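Subject: Re: whiteboard wiping, by remote

Folke Lundgren wrote on 2025-06-25:

> Do we keep the takes where the operator dithers? Zernton wants 600 demos by April and I'd hate to bin any.

Keep the dithering, up to a point. I drove the arms for 90 minutes and dithered at a professional level – Hiba has the logs.
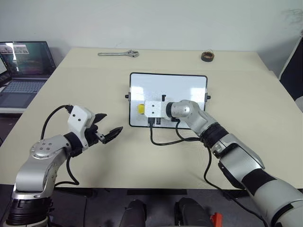

My rules so far, such as they are:

1. Go slowly near the board. The right arm does the wiping. Watch the wrist view when you line up on the pink ink.
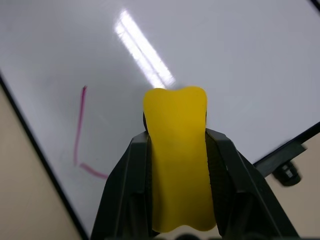
2. Leave the left gripper open unless you need it. Mine mostly spectates.
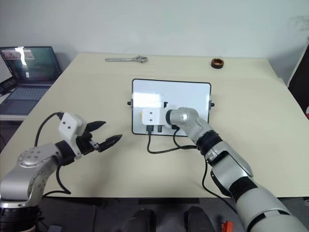

3. Stop recording before you reach for your coffee. Take 1132 is a lesson in this.

Iveta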